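**Vistwood one-drawer desk, by Vesberg**

We love this little desk! The dark top has a real gloss to it, and the single drawer runs nearly the full width, so a snack bag can go in flat and still leave plenty of space.

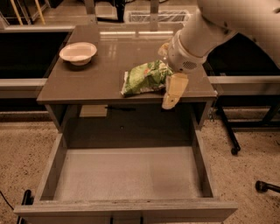

**How do I clean the top?**
Use a soft, damp cloth, then buff it dry. Skip scouring pads.

The pale drawer floor makes small things easy to spot (pens, chargers, the good chocolate). It weighs 17 kg and ships flat from Kodbridge in 3 boxes.
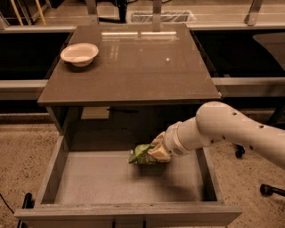
*Drawer open, green packet inside, bowl on top.*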